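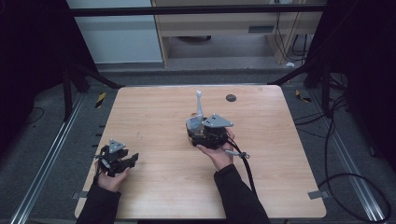
A gripper in each hand at the demonstration table, Tollden.

I had been promising Meenakshi Garg since January that I would come and see what her group was up to, and on May 30, 2022 I finally got on the early train to Tollden (with a flask of tea, two sandwiches and far too many questions) and spent a very happy day at the Jaiswal laboratory's open afternoon.

The subject was teaching robots by showing them. The method is called Covau, and the idea is simple enough that I could explain it to my sister on the telephone that evening. You hold a pair of grippers, the same sort of fingers a robot would have, and you do an ordinary job with them. A camera on each gripper records what the fingers are near, the movement of your hands is recorded along with it, and a program learns from the lot. You need no robot at all while you are collecting, and that is the part that pleases Meenakshi most, as the group used to queue for their one arm.

Gaurav Solanki gave the talk before we were let near the table. They have gathered 3000 demonstrations so far, and he spent a good while on a result I hadn't expected. When they trained on 185 demonstrations made by one very neat person, the robot did well until something was a little out of place, and then it was lost. The same number from 11 different people, clumsy ones included, gave a robot that coped far better. He thinks the small corrections we all make without noticing are worth a great deal. Shanti Rathore, sitting behind me, asked whether left-handers had been included, and he said two, and that he would like more!

Then came the bathroom things, which were my favourite.
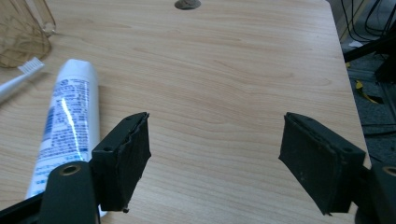

Toothpaste, toothbrush and cup, from the gripper's own camera.

Kusum Vashisht looks after this set of tasks, and she let me have a go at moving the tube. I was dreadful. You lose all the feeling in your fingertips, and I kept closing the grip too early and nudging the tube along the table. Kusum was very kind about it and said toothpaste is harder than it looks, as a tube changes shape when you squeeze it and its shiny surface catches the light. The toothbrush she considers worse still, being so thin and lying so flat.

We finished with tea upstairs, where I had a long chat with Vandana Bisht, over from Brindmont, about whether any of this will ever empty a dishwasher. She gives it a few years. My train home was 36 minutes late and I didn't mind a bit. The next open afternoon is to be announced on the laboratory's noticeboard, and I have already asked Meenakshi to keep me a place.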